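ok so I finally have time to write about the Tsegaye casting news. thread, sorry, typing this on the bus

1/ Hagos Tamiru is back. first lead role in ages and it's a thriller called Zaltamitz. plays a night ferry captain who starts hearing a dead passenger on the radio. I'm in already

2/ shoot begins in March. Premell is producing, same people who did Tallik, and yes I know how some of you feel about Tallik

3/ he gave a radio interview this morning, said he turned the part down twice. Read the last ten pages and called them back the same night 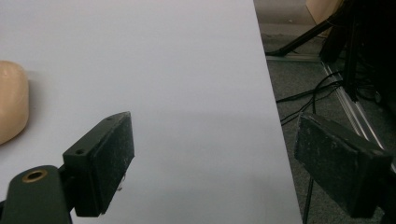 Selam: but he said the same thing about the last one?? every actor turned it down twice

4/ fair lol. but this time he had the director sitting next to him and she didn't argue. She looked for him at a stage show in front of 165 people, apparently, and he was playing somebody's uncle

5/ the part I loved — he's doing all the radio scenes live, other actor in a booth down the hall, no recorded lines. one of those scenes is 11 pages. ELEVEN

6/ open casting for the ferry passengers got 3,553 applications. they're keeping 400. my cousin applied and is being very quiet so I assume no
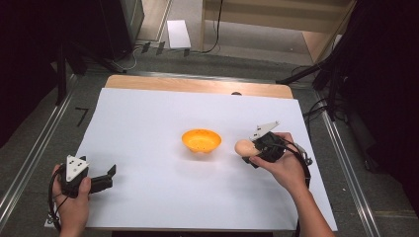
WHAT WE DON'T KNOW YET

7/ who's doing the music. He was asked and just laughed, so probaly someone big or they haven't hired anyone

8/ release date. "when it's ready" which, ok. Tallik was ready for over a year and then sat on a shelf

9/ whether the sequel talk is real. Interviewer brought it up, he said let me finish the first one please. Sounded tired of it already and they haven't shot a frame

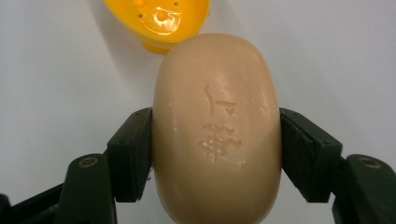
10/ also no word on the ending. The script going around is an old draft, he says, 521 scenes numbered and half of them gone now. please stop sending me the pdf

11/ my guess is the passenger was never dead. or the captain is. one of those. Muting anyone who has read the draft and wants to confirm

12/ he's on the late show tonight at 10, will try to stay up and add to this. if he sings I'm not repsonsible for what I post

13/ oh and the poster is just a teaser, not the real one. someone asked. the boat on it isn't even the right boat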